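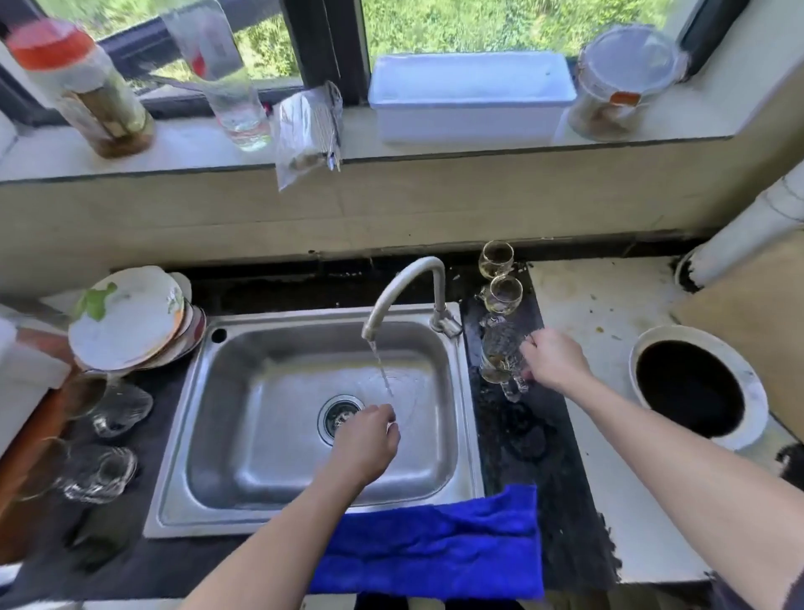 *Kitchen tap running.*

# Finding a hidden water leak with nothing but your meter

Our water bill in June was one of those bills you read twice and then leave on the bench for a while in the hope it will improve. We hadn't filled a pool or had guests to stay, and the garden had been getting more rain than it wanted. So I went out with a torch and a notebook, and by dinnertime I knew where the trouble was, and I've been pestering friends and neighbours to do the same check ever since!

It's a gentle sort of job. You don't need to be handy, and you don't need to take anything apart until right at the end (and possibly not even then).

## What you'll need

- a torch
- a pencil and something to write on
- an old toothbrush for the meter glass, which will be filthy
- food colouring, any dark colour
- a patient household

## Find the meter and make friends with it

At our place in Odby the meter lives in a box near the front fence, under a lid that had completely disappeared beneath the lawn. Yours may be in the garage, down the side of the house, or in the basement if you're somewhere properly cold. Lift the lid slowly, as spiders are fond of these boxes, and give the glass a scrub.

Ours is an older Gridenex with black numbers for the whole kilolitres and red ones for the litres. Billing usually goes by the black numbers, but it's the red ones you care about today. Many meters also have a tiny wheel or star that turns when water is passing through, even a trickle. If you have one of those, lucky you, it makes everything quicker.

## Do the quiet hour

Pick a time when everybody can leave the water alone. Late evening suits us, somewhere near 9 pm, once the dishes are put away. Now go round and make certain that nothing is drawing water:

1. Taps off, inside and out.
2. Dishwasher and washing machine finished, not paused.
3. Ice maker switched off, if your fridge has one.
4. Garden timer off. (I forgot this the first time and spent a very cross evening blaming the pipes.)
5. Toilet cisterns full and quiet.

Write down every digit on the meter, red ones included. My red digits read 454. Wait 60 minutes, then go back and read it again. If the numbers match, your plumbing is holding water nicely and you can look at habits instead. Mine had crept up by 5 litres, which doesn't sound like much until you remember that it goes on all night and all day as well, whether you're home or not.
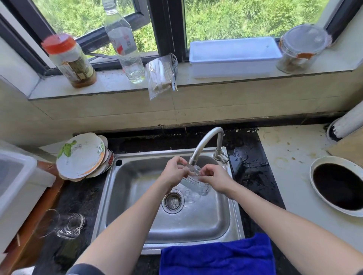 A reader in Sotwood wrote to say that the test had shown no movement at all in the evening and plenty of it before dawn, and that the culprit was a water softener running its rinse cycle while the whole house was asleep. Do check the timer on anything like that before you start pricing plumbers.

## Narrow it down

Say your numbers have moved. The next step is to work out whether the leak is inside the house or out in the yard, and for that you want the house shut-off valve. Ours is a lever on the wall below the bathroom window, though it could as easily be under the laundry tub or beside the hot water unit.

Turn it off, take a reading, and wait again. If the meter still moves, the water is escaping between the meter and the house, so walk that line and look for soggy ground or a strip of grass that's suspiciously green. If it stops, the leak is past the valve and you can turn the water back on and start with the toilets, which is where I'd put my money nearly every time.

Put a good squirt of food colouring into each cistern and leave it alone for half an hour. Any colour in the bowl means the seal is letting water past. Flush straight after you've looked, or you may find the colour lingers.

After the toilets, go round the rest:

- **Taps.** Wipe the spout dry, leave a dry saucer underneath and come back later. Feel around the base of the handle too.
- **Under the sinks.** Run a tissue along each joint. Tissue shows a damp patch that your fingers will miss.
- **Hot water unit.** Look at the relief valve outlet. The odd drip while it's heating can be quite normal, but a steady dribble deserves a call.
- **Outdoor taps.** Check where the hose joins on as well as the tap itself. 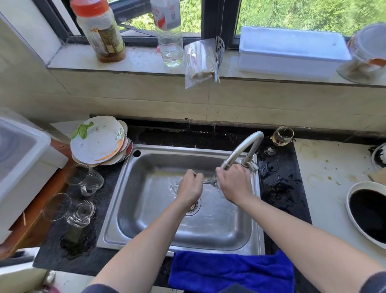
**Do I have to skip the whole evening's water use to get a proper result?**

Only the hour between your two readings matters. Use what you like before the first one, and carry on as normal once you've written down the second.

## Fixing what you find

Ours was the toilet off the hallway, and a new seal sorted it out. Take the old seal with you to the hardware shop, or at least a clear photo of it, as they come in more shapes than seems reasonable. I came home with the wrong one and had to go back.

A worn tap washer is a pleasant enough job if you're willing to try. Turn the water off at the house valve first, open the tap to let out what's left in the pipe, and put the plug in the sink before you undo anything small. Leaks inside walls, under slabs or anywhere near the hot water unit are for a licensed plumber, and it's worth asking your water supplier whether they offer an allowance on the bill for a concealed leak. You'll probably need the plumber's invoice, so hang on to it.

Once the repair is done, do the quiet hour again. I did mine the same week, in slippers and a raincoat, and the red digits hadn't budged. I've kept the notebook by the back door, and I now take a reading whenever I put the bins out.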